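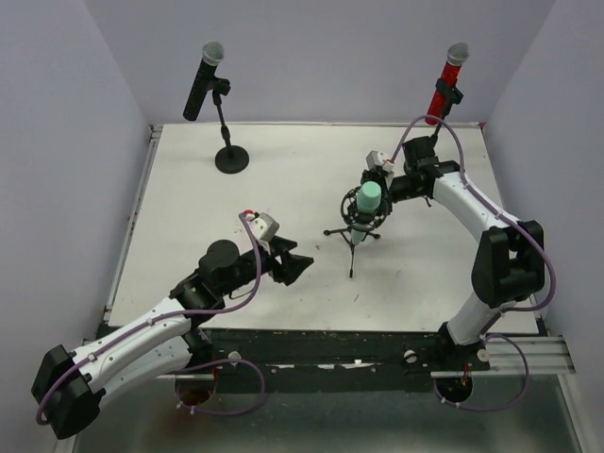 Photo: Udivley Media Office

To: oral-history-members
From: Linnea Haugland
Subject: Re: Recording standards for the autumn interviews

Dear members,

Thank you to all who commented on the draft guidelines. The question below, from Trygve Bakke of the Dalen branch, was raised in similar form by several others, and I am replying to the full list so that the answer is on record.

Trygve Bakke wrote:
> The draft asks for a separate microphone for each speaker. Our
> branch has always used a single recorder placed on the table
> between the two chairs. Are our older recordings still
> acceptable for deposit, and must we buy equipment before August?
> We have 11 interviews already arranged, most of them in private
> homes.

Older recordings remain acceptable. The archive at Gresance holds 602 interviews made over many years with very different equipment, and no recording will be refused on grounds of sound quality alone. Please send the original file and leave any noise reduction to the archive staff.

Branches are not required to buy anything. The central office will lend recording kits for periods of up to three weeks. Requests should go to Marwa Fahmy and should state the dates needed, the number of speakers and a return address. Where a kit is not available, a single recorder is permitted. It should rest on a folded cloth, closer to the person being interviewed than to the interviewer.

Interviewers working in private homes are asked to record one minute of the quiet room before the first question. Clocks and radios may be moved only with the consent of the host.

Two further points from the draft have been revised. The consent form must now be signed before recording begins, and a copy left with the speaker. Summaries may run to 3,000 words, but a shorter text with accurate place names is preferred - the indexers at Mistano depend on these when matching farms and parishes to the map series.

Sigrún Overgaard has asked me to add that section 8, on restricted access, is still under legal review. Please do not promise any speaker a fixed closure period until the final wording has been circulated.

Yours sincerely,

Linnea Haugland
Coordinator, Oral History Program
Udivley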